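Zarwood is a word list for a made-up language called Azar, and I'm so happy to finally put it somewhere other people can poke at it! It holds 1000 root words with glosses, stress marks and (for most of them) a sample sentence. Béla Hegyi and I built it over a couple of winters for our tabletop campaign, and it got well out of hand.

## What's in the repo

- `roots.csv` has one root per line: spelling, stress, gloss, notes
- `sentences.csv` has the sample sentences, keyed by root
- `names.txt` is place names, including Flivov and Troltorel, with their old spellings
- `sounds.md` covers the sound rules, which you'll want open while you read anything else

Azar is written in plain Latin letters, all 26 of them, though `q` and `x` do odd work (`q` is a catch in the throat, `x` is the "sh" in "shoe"). I love how it looks on a page.

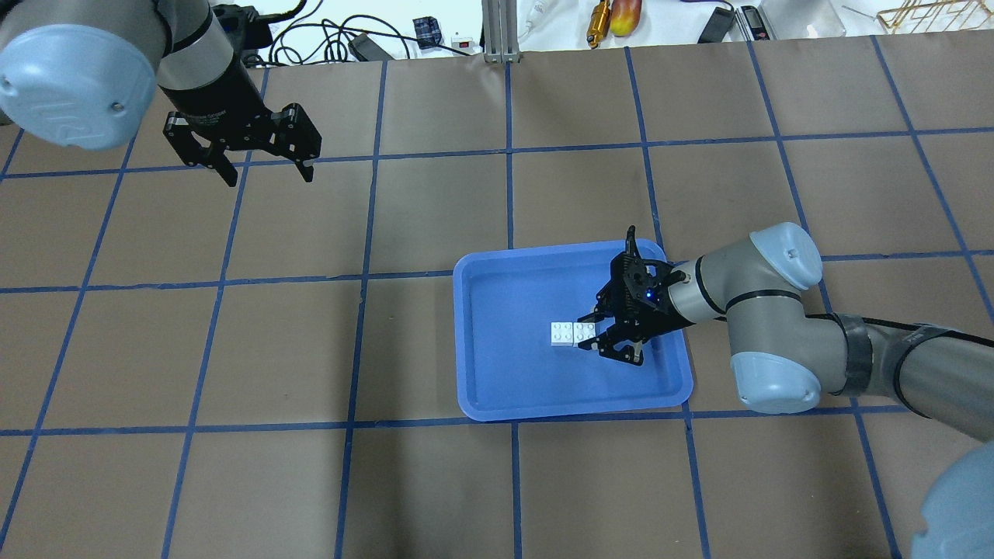
Why are some roots listed twice? They changed meaning between the river dialect and the hill dialect, and each meaning gets its own line with a dialect code in the notes column.

## The two dialects

River Azar is the older one. It keeps the long vowels and has 5 noun classes: people, animals, water, tools, and everything you can't touch. Hill Azar squashed those down to 2, and the leftover endings turned into a politeness system that is a joy to write dialogue in. Béla did almost all of the hill forms, so if you find a good insult, thank him.

Stress falls on the second-to-last syllable unless the root has an acute accent. Troltorel is an exception (stress up front), and so are about a dozen other borrowed names.

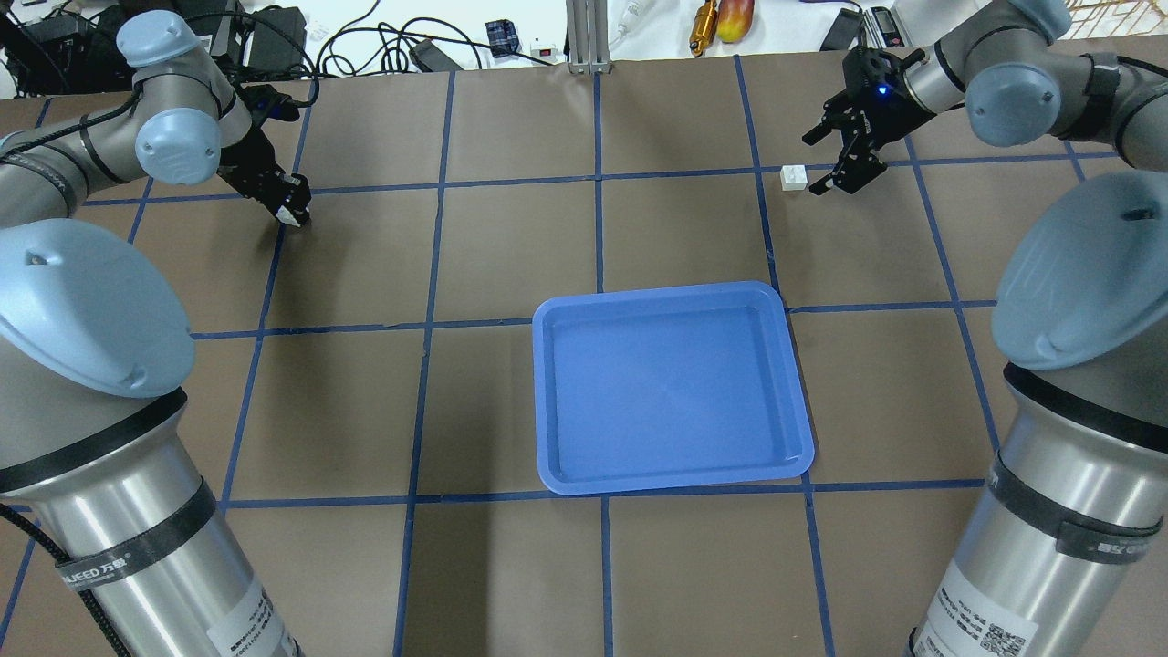 Can I use the list in my own game or story? Go ahead, it's CC BY 4.0, so credit "Zarwood, Jihad Obeidat and Béla Hegyi" somewhere readers can find it and change whatever you like.

## Loading it

Files are UTF-8 with commas as separators. Glosses that contain a comma are in double quotes. If your spreadsheet program turns the accents to mush, import the file and choose UTF-8 by hand instead of double-clicking it.

Known rough spots:

- Weather words are thin. Snow has far too many and fog has one.
- Kinship terms in the hill dialect still need stress marks.
- A few sentences use a past tense we dropped in April. They're tagged `oldpast`.

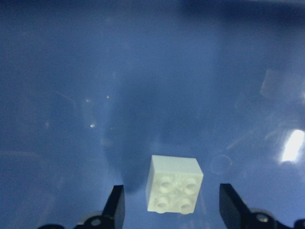
## Sending changes

New roots are very welcome! Open an issue with the spelling, the dialect and a sentence, even a clumsy one. I usually go through them on Tuesday evenings. Please check `sounds.md` first, mainly the part on which consonants can sit side by side.

— Jihad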